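How to test a robot on one small chore (and see whether it's ready for your bathroom)

Every time I post about home robots I get the same question: can it clean up after my kids yet? My answer is always "which part?" and then people get annoyed with me. But I mean it! "Clean the bathroom" is a hundred little jobs, and the only way I know to find out where machines stand is to pick one of them and try it properly. So let's do that. We're going to use the toothbrush in the mug, my favorite chore for this, and you can follow along with any arm you can get your hands on.

What you need

A table, a mug with a handle, a toothbrush, and a way to record demonstrations. I like hand-held grippers, where you do the chore yourself but through the same kind of jaws the robot will have. You'll be amazed how clumsy you feel. My friend Jacinto Beltrán, who is a very good cook, dropped his brush 12 times before lunch and had to go sit down.

Step one: do it by hand, through the jaws

Put the mug near the middle of the table so both hands can reach it. Use one gripper for the brush and keep the other one free to steady the mug if it wanders. Squeeze the brush, hold it upright, bring it over the mug, lower it, let go. Then take it out and go again. Go slowly — slower than feels natural. If you rush, the brush tilts and catches on the rim.
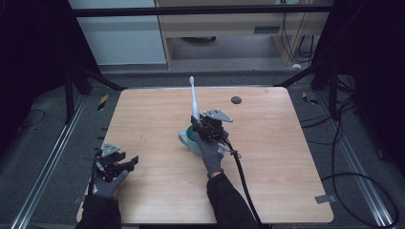
Toothbrush upright in the right-hand gripper, right by the mug. The left gripper is open.

Electric brushes are harder than the plain kind, by the way. The handle is thicker and the weight sits low, so a grip that's a little off center lets the whole thing swing. Start with a cheap manual one if you're getting frustrated.

Step two: mix it up

Move the mug a bit between tries. Turn the handle. Lay the brush down sometimes. My first set in July was all the same setup, over and over, and the robot learned one beautiful motion that was useless the second I nudged the mug. I ended up recording 808 tries before I was happy, but you'll see something useful well before that.

Step three: let the machine have a go

I trained on everything and ran it on the arm I call Trurnis (don't ask). Give it a fixed number of attempts and write down every single one, including the embarrassing ones. I count a try as good only if the brush ends up standing in the mug and the mug is still upright. Mine got 68 out of 100 with the mug moved around. The misses were nearly all at the rim: it came down a hair too far to one side and just kept pushing.

So, is it ready?

For this one chore, on a clear table with decent light, I'd say it's getting there. In my real bathroom, no way. There are 3 brushes in our mug, plus a squashed tube of toothpaste and usually a hair tie, and the robot has never met any of that.

If you want to keep going, add a second brush to the mug next and run step two all over again. Keep your old attempts in a separate folder so you can compare, and wipe the jaws now and then, they get grimy fast.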